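Kirkano Center Opens Robotics Lab to the Public

October 31, 2022 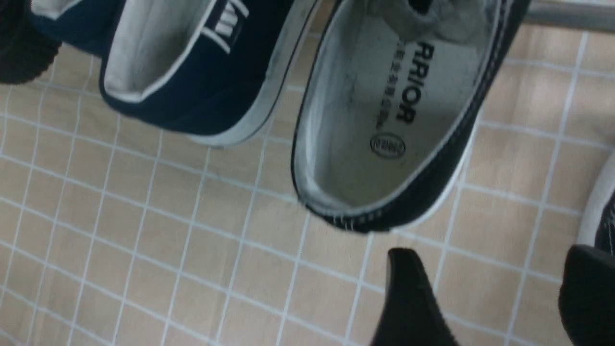 The Kirkano Center for Applied Automation welcomed 2469 visitors to its annual open day, the first to include full access to the household robotics laboratory on the ground floor.

Demonstrations this year centered on everyday tidying. Staff from the Ledesma group presented their work on handling footwear, a task that remains difficult for robotic arms. Canvas shoes bend when gripped, laces catch on fingers, and a pair must be recognized as a pair before it can be put away together. Visitors were able to follow the gripper's approach to the shoes on a monitor beside the work area.

"Families recognize this job at once," said Consuelo Montoya, director of the center. "They have a pile of shoes by the door at home, and they ask very direct questions about when a machine will deal with it."

The program also included two lectures in the Millia Auditorium. Nomvula Mathebula, who leads the center's research on grasping, spoke in the morning on how contact sensing is used to adjust grip on soft materials. The afternoon lecture addressed safety rules for robots that share a space with people.

Students from seven area high schools attended guided sessions and tried the hand controls used to teach the arm new motions. Teachers received a set of classroom materials prepared by the center's education office.

The laboratory will begin regular school visits in January. Requests for group bookings may be sent to the visitor desk in the Faten Building. Admission is free, and groups must be accompanied by an adult.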